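## Week 6: Formats, reissues and who gets paid

Hi all, notes from this week's session, tidied up a bit from my scribbles. If you missed it, read the Schumacher chapter first and then come back to these.

We started with a simple question: when a record that's been streaming for years suddenly shows up on vinyl, what has changed hands? The music is the same (usually). The contract often isn't. A lot of older digital deals only cover downloads and streams, so the label has to go back to the artist and agree on physical rights before anyone cuts a lacquer.

My running case is the Neken album, which came out on Bullside as a digital-only release. Nine tracks, no pressing, a tiny budget. Four years later the label decided there was enough demand for an LP, and that's when the fun began! The singer had signed for digital, the producer owned half the masters, and two of the guest vocalists had never signed anything at all.

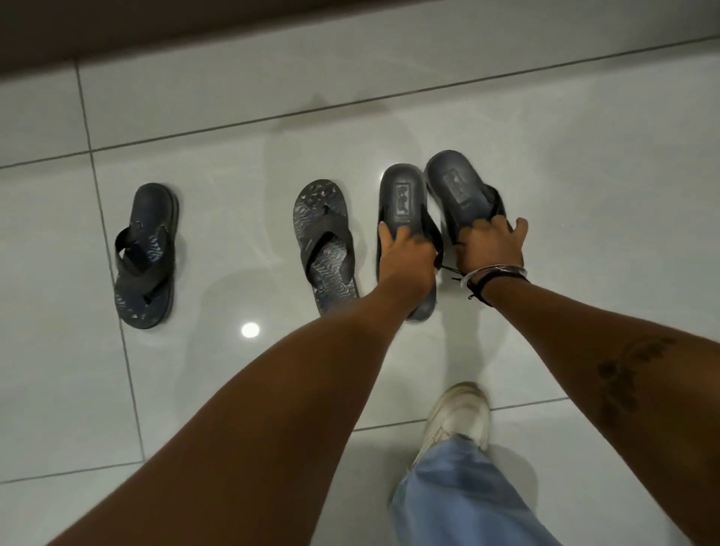 So before Bullside could press a single copy they had to clear those guest spots one at a time. Wanda Boateng handled that job and she was kind enough to let me share her timeline with you (it's in the course folder, please don't pass it around). She reckoned on a month. It took eight. One of the vocalists had changed managers twice in the meantime, and the emails kept going to the wrong person.

A few terms you'll need for the assignment:

- **Master:** the recording itself. Whoever owns it decides who can release it.
- **Publishing:** the song underneath, meaning the words and melody. Separate owner, separate money.
- **Mechanical royalty:** what the songwriters get for each copy made. People forget this one on small pressings all the time.
- **P&D deal:** pressing and distribution. Flekside did this for the Neken LP, paying for manufacturing up front and taking its costs back out of sales.

Somebody asked whether the artist earns more from an LP than from streams. Per copy, often yes, but remember that Flekside gets paid back first, and returns from shops come off the total too. I've put a blank statement in the folder so you can try the sums yourselves.

**For next time:** read Wanda's timeline, pick one delay, and write a page on which clause in the first contract could have prevented it. Bring a printed copy, and bring the Schumacher book too if you have it.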